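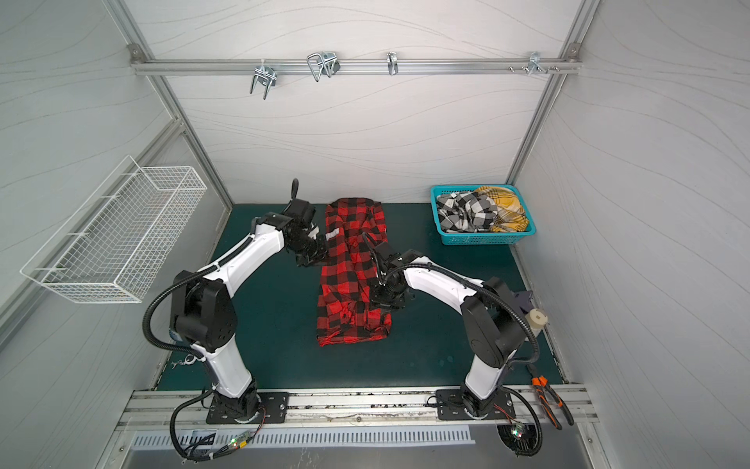 Odeseo two-arm folding kit – worth it for a small shop?

Forum: Benchtop Automation > Kits and Reviews

plaidmonday
December 6, 2023
We've had the Odeseo kit on the bench since September and a few people asked for a write-up. Ours is the two-arm version on the rail, with the teal table and the three wall panels. We run a secondhand clothing shop and wanted to see if it could fold flannel shirts while we price other stock.

Assembly took two of us 9 hours. The rail and base plates went together fine. The cable conduit did not. The supplied ties let it slide down the arm, so we bought our own.

Folding works on heavier shirts. We logged 144 shirts last month and 84 came off the table good enough to go straight on the shelf. The rest needed a hand fix, nearly always at the collar. The long narrow fold is the one that came with the software. We have not managed to get a decent square fold out of it.

Happy to answer questions.

torque_and_tea
84 out of 144 is not good. I can hire a student for a weekend and get every one of them right. What did you pay?

plaidmonday
Not going to post the price because we got a demo unit discount and it would mislead people. Ask Odeseo for a quote. I agree the rate is low. I'd call it a kit for people who want to work on the kit.

gus.hallam
Which grippers are those? I have the black ones from the first batch and they slip on anything thin. Flannel is the easy case.

plaidmonday
Standard black ones. Same problem on thin cotton – it picks up one layer, then none. We only give it flannel now.

nb_wrenchwork
Disagree with torque. You're comparing it to a trained person on day one. We have the same kit in the back of a dry cleaner and our numbers went up a lot after we redid the calibration with a shirt on the table. The manual tells you to do it bare. Try it.

torque_and_tea
If the manual has the wrong procedure, that's one more reason not to buy it.

nb_wrenchwork
Fair. I told Odeseo and got a reply from Vimala Acharya in support, who said the next manual will change it. Haven't seen a next manual yet.

lowrail
Do you leave the pliers on the rail when it's running? Mine walked off the edge into the wiring once.

plaidmonday
They live there. I should move them.

gus.hallam
Anyone compared this with the Plirden table? It has a single arm and a clamp bar. Slower, but I've heard it does collars better.

nb_wrenchwork
I tried one for 3 days. Collars were better. Everything else was worse, and you have to load each shirt flat by hand, so I didn't see what I was saving.

lowrail
Do the side panels matter? The quote lists them as an option and I'd sooner skip them.

plaidmonday
We started without them and people kept leaning over the table. I'd get them. The wire basket on the left one is handy for tags too.

gus.hallam
Going to ask for a thin fabric demo before I order anything. If they send me video of flannel again I'm out.

plaidmonday
Ask them to do a dress shirt, buttons done up. Ours has never finished one.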